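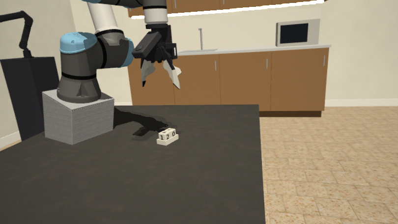 PEMELL WILL NOT STOCK "SMART" PLANNERS THIS AUTUMN

Stationery seller Pemell has turned down the Rillesis planning range, which was offered to its 25 shops for August. The makers say that a paper diary paired with a paid app will give the average office worker back 10 hours a month. Pemell asked how that figure was reached and is still waiting for an answer.

"We were sent a 200-page brochure and not one page of evidence," said Adalberto Batista, head of buying. "I've been hearing about the end of the missed deadline for as long as I've worked in this trade. People still miss deadlines."
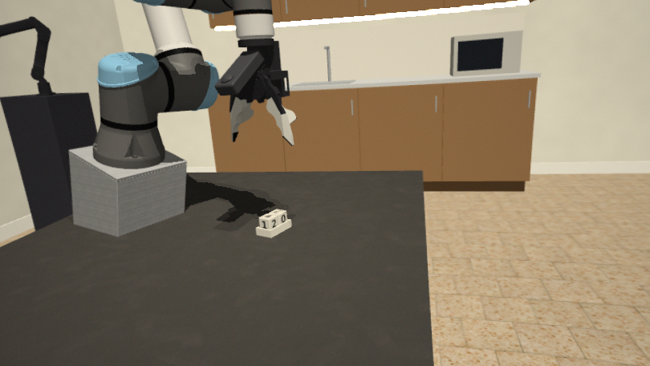 Paying every month to be told the date strikes Pemell as a poor deal. The company doubts that many customers will keep it up past the six-month trial, whatever the brochure says. A small block calendar in cream, like the one on the dark table here, needs no password. Pemell will go on selling plain calendars and diaries from Bornaretti and Tekin at their present prices.

Trade enquiries: Pemell buying office, mornings only.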